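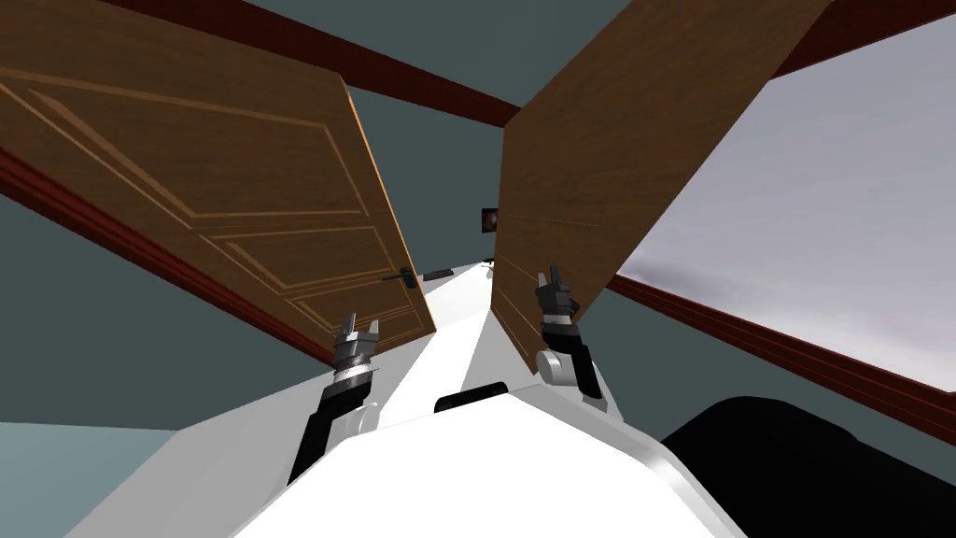 Jenő Balogh wrote to tell me that a couple who need a spreadsheet to go out for dinner should probably stay in and talk about the spreadsheet. He was replying to my last column, in which I admitted that my wife and I now book our evenings together three weeks ahead, and he was by some distance the kindest of the people who got in touch.

I have been thinking about his point on the train, where I do most of my thinking and nearly all of my marriage. I leave the house at ten to seven. She gets in at eight. If you add it up, and I have, we spend 38 minutes together on an ordinary working evening before one of us falls asleep in front of a programme about canals.

The usual advice is to be spontaneous. I would like to meet the people who give it, and I would like to know who collects their children. Spontaneity, for anyone with a season ticket, means ringing four restaurants from a platform at Xiong Road and being offered a table at a quarter to ten by the fifth. We tried it in February. We ate crisps in the car outside a garden centre, and had quite a nice time, but I wouldn't call it a system.

So we plan, and I don't see why this is supposed to be sad. People plan holidays. People plan kitchens, for years, and then invite you round to look at the hinges. A wedding has a seating chart and a man with a clipboard, and guests still cry at it. Only once you are safely married does putting your beloved in the diary become evidence that something has died.

What I do object to is the industry that has grown up to help. There is an app called Nevusent that sends both of you a prompt at lunchtime. Mine told me to share a childhood fear. I was in a budget meeting. My wife's told her to plan a surprise, and then told me that she had been told. Susell, down by the station, will sell you a 'commuter couples' evening for 67 pounds a head, with a blindfolded cheese tasting and a card of conversation starters, as though what two tired people lack is a topic. We have topics. We have the boiler.

Zhuoran Song, whose letter ran to both sides of the paper, thinks I have the whole thing upside down and that the commute itself is the answer. She and her husband took jobs in the same town so that they could travel in together, and she reckons it gives them around 3000 more minutes of each other's company every couple of months. I believe her. I also know what I am like before eight in the morning, and I am fond of my wife.

My own rules are modest. One evening a fortnight, in the diary in pen. Nowhere that needs a car park ticket printed in advance. Whoever cancels has to choose the next one, and has to choose something the other would like, which in our house has led to 3 visits to the same Turkish place on Stusis Street and one regrettable evening of folk dancing – my fault, I'd cancelled twice.

Jenő, if you are reading, it's the Turkish place again next time. She picked it. I've put it in the spreadsheet.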